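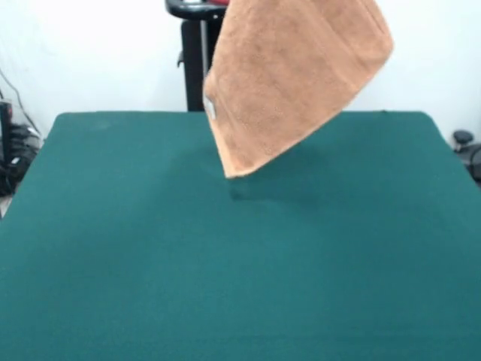

深緑のフェルトの上に下がるパイル地のタオル。左の縁に白い小さなラベルが付いている

タオルの寿命を延ばす 宿の洗い場で続く見直し

シェア 80　コメント 2

2026年3月13日

港に面した宿「Rakport」の洗い場は、建物の裏手、厨房の隣にある。朝の10時を過ぎると客室からタオルが下りてきて、昼過ぎまで洗濯機が止まらない。この部屋を任されているのがレザウル・サルカルさん(Rezaul Sarkar)だ。以前は別の町のクリーニング工場で働いていた。

宿が昨年度に廃棄したタオルは232枚だった。穴があいたもの、縁がほつれたもの、しみの落ちないものも含まれるが、いちばん多かった理由は「硬くなった」である。客のアンケートにも、タオルがごわつくという声が毎月のように書かれていた。

「硬いから捨てるというのは、もったいない話です。糸が切れたわけではないので、洗い方を変えれば戻るものがかなりあります」とサルカルさんは話す。

パイル地のタオルは、地の布から糸の輪が立ち上がった構造をしている。輪が立っていれば水をよく吸い、手ざわりも柔らかい。輪が寝たまま乾くと、表面が平らになって硬く感じる。洗剤の残りや水道水のミネラル分が繊維に付くことも、硬さの原因になる。

最初に手を付けたのは洗剤の量だった。それまでは汚れ落ちを心配して、表示より多めに入れるのが習慣になっていた。サルカルさんは計量カップを新しくし、線を油性ペンで引き直した。すすぎの水が最後まで泡立っていたのが、この変更だけで収まったという。

次に、洗濯槽へ入れる量を減らした。詰め込むと布どうしが押し合い、水が通らない。今は槽の七分目までと決めている。回す回数は増えたが、すすぎを一度減らせたので、終わる時刻は以前とほとんど変わらない。

柔軟剤は毎回使うのをやめた。繊維の表面を覆って手ざわりをよくする一方、使いすぎると水を吸いにくくなる。風呂上がりに体を拭くタオルで水をはじかれては困る。Rakportでは、客室用には使わず、膝掛けとロビーの布類だけに残している。

意外に手間がかかったのは乾燥の工程だ。洗い場の乾燥機は二台あり、古いほうのSalminenは温度の調整が二段階しかない。高温で最後まで回すと乾きすぎ、縁が縮んで波打つ。試しながら、八割ほど乾いたところで出して、残りは棚の間に吊るす方法に落ち着いた。乾燥機に入れる前には、一枚ずつ両端を持って強く振る。寝ていた輪が起き、仕上がりが違ってくる。

「振るのは十回くらい。家でやるなら五、六回でもいいです。忙しい日はどうしても飛ばしたくなりますが、飛ばした日の山は触ればわかります」

縫い付けられた取り扱い表示も、一度全部見直した。同じ棚に並ぶタオルでも、仕入れた時期によって乾燥機の可否が違っていた。長く使って文字が消えたものもある。表示が読めるうちに書き写し、棚の端に一覧を貼った。新しいタオルが届いたときは、棚に入れる前に書き足す決まりである。

色の濃いものと薄いものは、当然分ける。加えてRakportでは、浴用のタオルと清掃用の布を別の日に洗うようにした。清掃用の布から出る糸くずが、パイルの輪にからむからだ。からんだ糸くずは乾いてからでは取りにくく、引っ張ると輪ごと抜ける。

輪が一本飛び出しているのを見つけたら、引かずに根元をはさみで切る。編み物と違い、織ったタオルは切ってもそこから大きくほどけることはまずない。爪や指輪に引っかけて長く伸びたものも同じように処理する。洗い場の机の引き出しには、そのための小さなはさみが入っている。

臭いの相談も客から受ける。家のタオルが乾いてもにおう、という話が多い。サルカルさんが勧めるのは、酸素系漂白剤を溶かした40度ほどの湯に浸け、そのあと普通に洗うことだ。ただし色落ちの心配があるものは、目立たない隅で試してからにする。使ったあとの濡れたタオルを洗濯かごに丸めて入れないことも、必ず言い添えるそうだ。

買い替えの目安は、年数で決めていない。光に透かして地の布が薄くなっているか、縁の縫い目が切れているか、洗った直後でも水を吸わないか。このどれかに当てはまれば客室から下げる。下げたタオルは半分に切って縁をかがり、床と窓の掃除に回す。近くの動物病院が引き取ってくれることもある。

今年度に入ってからの廃棄は、2月末の時点で80枚である。新しいタオルの仕入れも減り、その分で一枚あたりの単価を上げることができた。現在試しているのはZosisの中厚のバスタオルで、価格は一枚2736円。以前のものより高いが、縁の縫いがしっかりしていて、洗っても形が崩れにくいという。厚手のClavoも候補に挙がったが、乾くまでに時間がかかり、雨の続く季節には回らないと判断した。

4月からは、客室の案内に「タオルの交換が不要な方はフックにお掛けください」という一文を加える。洗う回数そのものを減らす試みで、連泊の客が対象になる。フックは浴室の扉の内側に付ける予定で、取り付け位置を今、部屋ごとに確かめている。

お問い合わせ｜著作権について｜無断転載を禁じます｜ページの先頭へ戻る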